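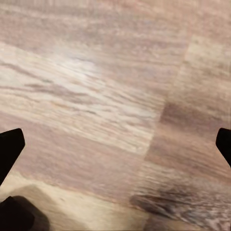
Trullville Neighbors Help Board > Home and Kitchen

Sourdough starter smells like nail polish remover, do I toss it?
posted by ekitau_baker, 17 replies hidden, showing best

Okay so I've been keeping this starter going since December and it was doing great, doubling every morning, and I was feeling pretty smug about it. Then I went to visit my sister for a long weekend (it got stuck in the back of the fridge, no feeding before I left) and when I opened the jar it about knocked me over. It smells like nail polish remover. There's a layer of gray liquid on top too. No fuzz, no pink or orange streaks, I checked with a flashlight.

I use plain all-purpose flour from the Billov store and tap water. I've been feeding it once a day, equal weights flour and water, and I keep it on the counter next to the stove when I'm home. My kitchen gets pretty warm in the evening when the oven's on. I really don't want to start over because it took forever to get going the first time! Can I save this or is it garbage?

Posted by rye_or_die

You can save it! That smell just means it's starving. Mine has done this more times than I want to admit, and I once left one in the fridge for 3 months and it still came back.

The gray stuff is hooch. Pour it off or stir it in, either one is fine, but stirring it in makes the bread more sour and I don't love that. Then take one big spoonful of the starter, put it in a clean jar, and throw out the rest (or make pancakes later on, once it smells better, I wouldn't do it right now). Feed the spoonful with a lot more food than you've been giving it. I do one part starter, three parts flour, three parts water. Do that morning and night for a few days. If you have any whole wheat or rye around, swap in a little of that, it really perks things up.

Also move it away from the stove. Warm starter eats faster and then you're right back where you were. Mine lives on top of the bookcase and my husband has stopped asking.

Oh, and put a rubber band around the jar at the level where you start, so you can tell if it's rising. I went weeks just squinting at mine. 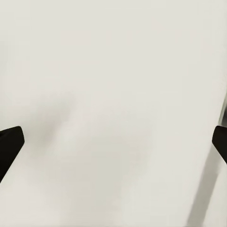
Plain pale surface, close up

I typed this part out of the old newsletter because it's what I followed the first time: "Judge a starter by its rise and its smell together. A sharp smell with a good rise wants more flour. A sharp smell with no rise wants more flour and a few more days." The column was by whoever ran the Szabó bakery back then, and I've still got the page taped inside a cupboard door.

Posted by flourpower358

just throw it out and buy yeast lol. packet yeast works every time and you don't have to feed it

Posted by gone_to_seed

Going to disagree with the yeast person, but I do want to add a couple of things to the first reply. If you ever see fuzz or pink or orange, don't try to rescue it, the whole jar goes. Sounds like you're in the clear there.

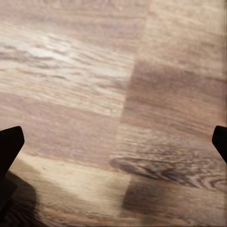
Going away again? What to do with it

Feed it, let it sit out for an hour, then put it in the fridge with the lid on loose. It'll be good for a week or two that way. I also smear a thin layer on parchment, let it dry till it cracks, and keep the flakes in an envelope. Crumble some into water and flour if the jar ever dies on you. Saved me last summer when mine got knocked in the sink.

ekitau_baker commented: Thank you!! Did the spoonful thing last night and it already smells more like yogurt. Rubber band is on. Moving it off the counter tonight.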